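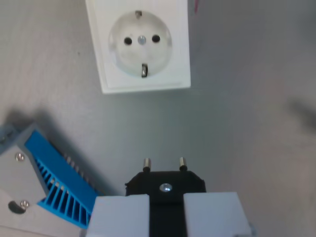

Sockets, Plates and Small Blue Parts
A bench gallery from the Hasside workshop

I have been to enough workshop open days to be wary of the word "flexible." The Hasside shop used it nine times on one flyer, so I went on a Saturday to see what it meant. Mostly it means metal plates with holes in them, and a lot of talk about what could be screwed into the holes. Some of it is good. Some of it I still don't buy.

This page is short. I have left out the front desk, the coffee corner and the mural.

The wall power

The shop kept the European-style round sockets, the Schuko kind, when the rooms were redone. Two round pins, a metal earthing clip at the top of the recess and another at the bottom. I grew up with flat blades and have always been told these are better. Maybe so. They do sit deep, and a plug that is in is really in, but the face takes up a lot of wall for one outlet, and a white square on a light gray wall is going to show every fingerprint a shop can make.

Masaru Morikawa, who planned the benches, told me the single outlets were a choice. Fewer power strips on the floor, he said. I asked where the second tool goes. He said people take turns. Let's see how long that lasts.

The thing I did like is the screw in the middle of the face, right between the two pin holes. One screw holds the socket face in place, and you can see at a glance if it has been messed with. I wish more fittings were that plain about how they are held together.

There is a thin reddish-pink mark on the wall near one of the cover plates. I asked what it was and got two different answers, so I won't print either one.

The bench plates

The bench tops are bare metal, and this is where the money went. The quote from Tesska for the full run came to $3800. Edden came in at $2303 for what Reiko Fujimoto calls "the same plate with worse manners." They went with Tesska. I have held both samples and I could not tell you what the extra money buys, apart from a nicer edge. Reiko says the holes line up better from one plate to the next. She may be right, but I saw no one put a ruler on it while I was there.

Where two plates meet you get a seam. The brochure says seamless. It is a thin, straight seam and I have no complaint about it, only about the brochure. A small washer will find it. So will metal dust, and I would like to come back in January and see how much is packed in there.

The holes are the selling point. Big ones with beveled rims for mounting, smaller pilot holes among them, and a screw left here and there. It looks very serious. My doubt is the usual one: a top full of holes is great for holding things down and lousy for everything else people do at a bench, which is write on a scrap of paper, sort tiny parts and set down a cup. 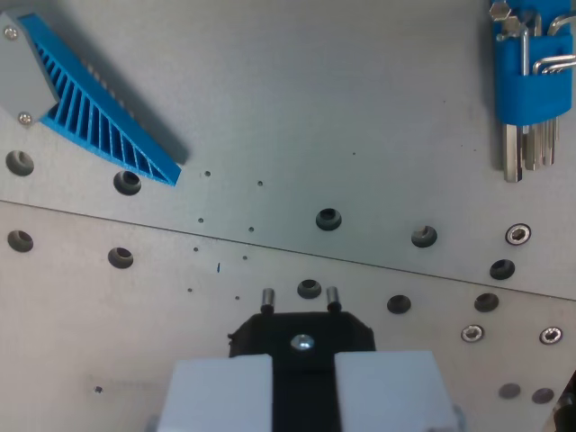 Bench top with the seam, the blue ribbed wedge on its gray block, and the hex keys at upper right.

The blue parts

Everything that isn't metal in this shop seems to end up blue. The wedge is 3D printed, with its ribs left open on the show side, and it runs down to a narrow tip. The gray block it hangs from is held by two silver screws, so somebody meant it to stay where it is. I will say it looks sturdier than most printed parts I get handed at these places. I have also owned printed parts that looked sturdy. Masaru says 12 of them have been made so far and that none has cracked. I asked to see all 12 and he found me four.

I don't love open ribs on a bench. They fill up. A toothbrush gets them clean, and I know exactly one person who would bother.

The hex keys

I have no quarrel with the hex keys. Silver keys in a blue plastic clip, short bent ends out where your fingers want them, long shafts hanging below at different lengths. It is the most ordinary thing in the shop and probably the most used. If every screw on the bench takes a hex key, then the keys should live on the bench, and they do.

My only gripe is with the holder as a kind. The clips loosen. The smallest key goes missing first, then the one you need. Reiko has ordered a spare set from Ichikawa and is keeping it in a drawer with her name on it, which tells you what she thinks.

Black plugs

Small note for anyone who wires their own: look for the type with a screw on the front of the body. Black, blocky, a bit rough to the touch, two metal pins. I was ready to call it ugly and it is, but I would take it over the molded kind any day, as I like to be able to open a plug and look. The shop says it bought 100. For a place with single outlets that seems like a lot of plugs.

Would I rent a bench here?

Maybe for a month. The plates are solid, the keys are close at hand and the power is decent if you only ever need one thing plugged in. I would bring my own sheet of cardboard to cover the holes, my own cup holder and my own opinion of the word seamless.

More pictures when the second room opens. I was told spring. The flyer says fall.

Comments are open. If you work for Tesska, please say so in your first line.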